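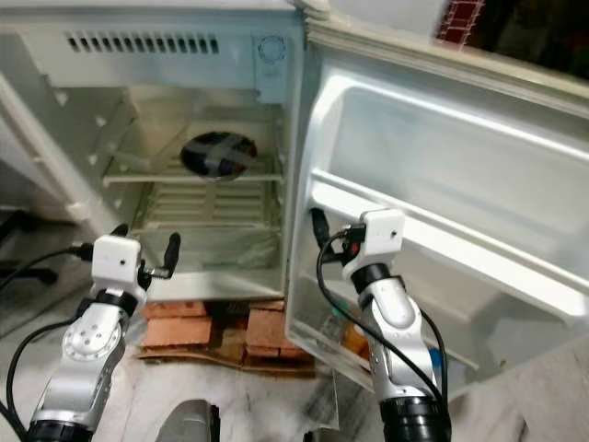
Jiter Door Planner

Jiter is the motion planning and control package maintained by Livness for two-arm work on hinged doors. This release covers small refrigerators and was developed at the Kirport laboratory.

Scope

The planner takes a door estimate from the Kiss perception module and returns paired arm paths. Either gripper may be assigned to the door edge; the other is given a hold position clear of the swing. White doors under bright light remain difficult – glare on the inner face can shift the hinge estimate.

Data

The package includes 400 recorded door motions, of which 17 are marked as failed and kept for testing. Joint positions are stored with gripper state.

Configuration

cabinet_height must be measured from the floor to the base of the cabinet, including any bricks or other supports. The default contact limit is 12 newtons.

Known issues

Planning may stall when the door is already fully open at startup. A correction is scheduled for August.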